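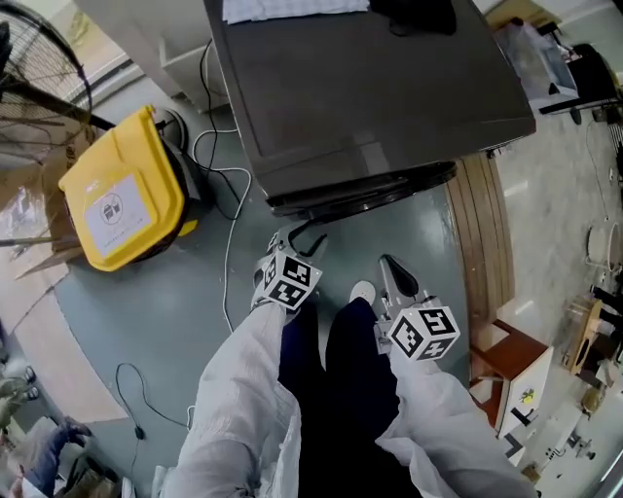
February 6, 2022

Workshop notebook, Skindeo high-top, removable ornaments

Continued from the entry where the first tongue pieces came back from the cutter. I write everything in one place now, so the others can read it without asking me each time.

The problem is still the same. The ornament on the side of the shoe (we call it the fin) must sit upright when the person stands, and it must bend when the ankle bends. The October version was sewn directly into the collar seam. It looked good on the shelf and bad on the foot. After a short walk the fin leaned backward, and the lining made a fold exactly where the ankle bone is. I wore them myself for one afternoon and I had a red mark from it.

So for this version the fin is a separate part. It has a flat base with holes, and the laces pass through the base before they pass through the eyelets. The shoe must also work without the fin, as a normal plain high-top, and the empty place must not look like something is missing.

Last and pattern

I stay with the Arthur last. The toe is a little wide for my taste, but the collar height is right and I have all the paper patterns for it already. The new pattern for the outer quarter has the number 2077. Please do not use the older one in the same folder, it has the eyelet row too close to the edge and the base of the fin covers the stitching.

Changes in 2077 against the older one:

- eyelet row moved 5 mm to the front
- collar foam cut lower at the back, the same curve as the inner side
- no notch at the seam anymore, only a pencil mark
- seam allowance at the heel left as it was

I was not sure about the last point. The heel looks thick when the shoe is turned inside out, but when I hammered it flat it was fine. If somebody wants to skive it thinner, try first on a scrap.

Material for the fin

Two candidates. The first is the coated fabric from Evby, two layers with a stiff felt in between. The second is one layer of vegetable leather, wet molded and then painted. The Evby sandwich is lighter and it bends back to its shape after I press it. The leather has a nicer edge, but it keeps the bend. I pressed both under the iron block overnight. In the morning the fabric one stood up again by itself after a few minutes, and the leather one needed to be wetted and shaped a second time.

I choose the fabric for the sample. I am a little sorry for this, the leather looked more expensive.

The edge of the fabric sandwich is ugly if it is only cut. You see the felt, it is gray and a bit hairy. I tried edge paint and it soaked in and made spots. Then I tried a narrow binding, sewn by hand around the tip, and this is clean but very slow. The tip has such a small radius that the binding makes pleats on the inside curve. Next time I will cut the binding on the bias. I should have done it already now, I know.

Gluing

The base is glued to the fin and then stitched. For the glue I used Grurkulex, the thick type, from the tin that was already open. Both sides brushed thin, left open for 15 minutes, then pressed together with the roller. The bond felt strong. I tried to peel one corner with the pliers and the felt tore before the glue opened, so the weak part is the felt and not the glue.

With the other sample I was impatient and closed it too early. There is a soft bubble under the coating and you can move it with a finger. I keep this one in the drawer with a label so we remember how it looks.

Also the tin is getting stringy. It should be replaced before we make the pair for the show window.

Bending test

Only a simple test by hand, with the shoe on the wooden foot that has the hinge. I bent it 70 times, with the fin laced in and the laces pulled normally tight. After that:

The base did not move sideways. The coating has one fine line near the lower front hole, which I can see only in side light. The binding at the tip is unchanged. The lace has some fuzz where it passes the hole, because I punched the hole and did not put a ring in it.

So the holes need rings, or at least a round of buttonhole stitch. Rings would be faster. But the rings we have are nickel and the eyelets on the shoe are black, and together it looks like a repair. I will look for black ones in the small size.

How it looks

I put the left shoe with the fin and the right shoe without it next to each other on the bench. From the side I like it. From the front the fin stands a little too far out and the shoe looks wide – with slim pants this will be strong, with wide pants the hem will probably catch on it. I turned the base by a few degrees toward the heel and it was better already. The pattern of the base should be corrected for this, I only forced it by hand.

The plain shoe is almost too plain. Maybe a line of stitching that follows the outline of the fin base, in the same color as the upper. Then when the fin is off there is still something to look at, but quiet. I drew it in chalk and left it on, please do not brush it away.

Colors are not decided. Silver was the first wish and I still think it is too obvious for something that already has a fin. I would like to see it in a dull green with an off-white sole.

To do

- new base pattern, turned toward the heel
- black rings, small
- bias binding for the tip
- fresh tin of glue
- sew the outline on one scrap quarter, two stitch lengths
- ask Evby if the coated fabric exists in green, and how short a piece they will cut
- write the pattern number also on the cardboard copy, now it is only on the paper

The wooden foot squeaks in the hinge again. I put a drop of sewing machine oil on it and wiped the rest, so check your hands before you touch the light suede.

Recent entries

Tongue pieces, back from the cutter
Why the October collar made a fold
Lace lengths for high-tops, a table that I keep losing
Cleaning edge paint from the small brushes
Off-white soles next to white soles
Arthur last: notes on the toe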